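Dirkby Study Room: Furniture and Fittings
Gallery page, updated 9 May 2022

The Dirkby study room was refitted in March to a short furniture schedule drawn up with Laltance Interiors. The brief called for light-coloured work surfaces, movable presentation equipment and a small amount of framed work on the walls. Entries on this page cover the desk, the seating, the whiteboard and the first of the pictures. Dimensions are in millimetres unless noted.

Floor
Plank finish in a wood look, laid over the existing slab. Expansion gap at the perimeter, covered by skirting. Felt pads are specified for all fixed-leg furniture. Castors on the chairs and whiteboard are the soft-tread type.

Walls
Pale grey, low sheen, two coats. Fixing points for pictures are limited to the long wall, where the studs have been located and marked on the drawing. Hooks are rated well above the weight of any frame on the schedule.

Framed prints
The Merden series consists of black-and-white prints in thick black borders. The small format is used near the desks and the larger one is held back for the corridor. Colour prints were trialled and dropped — they competed with the tablecloth.
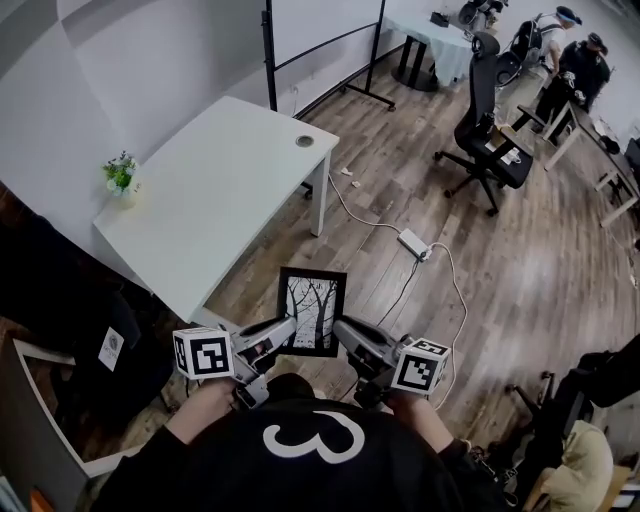
Small frame, bare trees against a pale sky. White desk with cable grommet at upper left; power strip on the floor mid-room.

Desk
Rectangular top, white, on slender white legs. The top is 600 deep. A round grey grommet near the far corner takes the power cable down to floor level. Cable trays are on order and will lift the strip clear of the planks. A small potted plant with white flowers is kept on the near corner.

Seating
Black office chairs, high mesh back, armrests, five-wheeled base. Seat height and back tension are adjustable. Spare castors are stored with the Sugawara hardware kit, labelled by stem size.

Whiteboard
Freestanding, black metal frame, wheeled feet. Parked against the wall behind the desk when not in use. A clear passage of 800 is to be kept on the window side.

Round table
Black pedestal, light blue tablecloth. Used for handouts and small meetings. The cloth is machine washable at 31 degrees or below — the care label is sewn into the hem.

Outstanding items: cable trays, 2 picture hooks, corridor prints.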